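Papers > Robot Learning in the Home > Planning and Cost > Section 4

4. What to Buy First

4.1 The budget we wrote and the budget we had

The first equipment plan for the Clillero project was drawn up in July, over one long lunch, and it was a lovely document. It had two robot arms in it, a mobile base, a spare mobile base, and a line called "misc." that was larger than the line for grippers. Readers who have applied for money will guess how much of this survived. What came back was enough for hand-held grippers, a modest pile of household goods, and a note asking us to define "misc."

We now think the order of purchase forced on us was the right one, though we would have preferred to reach that view with the arms already in the building. A person holding a gripper can start work the morning the parcel arrives. An arm needs a mount, a controller, a safety review, and a floor that somebody has promised will take the weight. In our plan the arms accounted for most of the cost and almost none of the first season's recordings.

The household goods were a harder line to defend. Reviewers of budgets are comfortable with a gripper, which looks like equipment, and less comfortable with sponges. Yet the packing and unpacking tasks in this paper depend on what sort of thing is being picked up, and a set made up entirely of wooden blocks would have taught us a great deal about wooden blocks. We asked for soft things, squashy things, and things with an awkward shape, and we put them in boxes that ordinary shopping might come in.

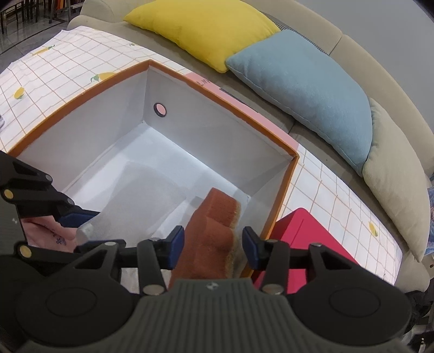 Figure 4. Packing task in the living room setting. A two-finger gripper holds a sponge beside an open cardboard box; a second gripper is at the left.

Our supplier for the props, Flernen, does not normally sell to laboratories and was puzzled by the order. The first quotation listed everything under "gifts and novelties," and our purchasing office returned it. The second listed everything under "test articles" and was approved the same afternoon. The contents of the two orders were identical. We mention this for the benefit of anyone preparing a similar request.

4.2 Planning for two hands

The second lesson concerns pairs. Our early plan priced grippers singly, on the theory that one operator needs one gripper. This holds until the operator meets a box with a lid. Many household jobs take two hands, and a site with an odd number of working grippers has, for those jobs, one very expensive paperweight. We now budget in pairs and add a spare pair for each site, and we count a gripper as available only if its partner is.

Widad Hakim, who kept the log of repairs, also argued for buying finger pads in bulk before anything had worn out. The rest of us felt this was gloomy. Pads turned out to be the item we reordered most often. Over the period covered by this section the log holds 49 entries, and pads lead the list by a comfortable margin, followed by screws that had gone somewhere else to live.

Our planning rule is therefore dull: for every pair of grippers, set aside money for a second full set of the parts that touch things. Ideck, who built our storage cases, offered to fit a drawer for these. We declined it to save money and bought the drawer later, at a higher price. 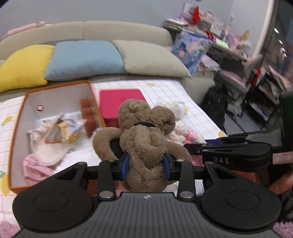
Recording time was the other figure we got wrong. We had planned for 400 usable recordings in the first season and finished with 476, a result we would love to credit to good management. The surplus came mostly from setting up in furnished rooms. Operators did not have to build a fake sofa corner, take it down, and store it, so the hours we had put aside for carpentry went into recording. The carpentry line was then claimed back by the finance office, with what we felt was unseemly speed.

4.3 When the arms should come

We do not argue that the arms can be left out for good. A policy trained on hand-held recordings must at some point be run on a machine, and Tamošiūnaitė, our partner site, has agreed to host the first trials. Our revised plan buys one arm in the second year and decides on the other after those trials are scored. It also keeps a "misc." line, now defined over a page and a half, and smaller than the line for grippers.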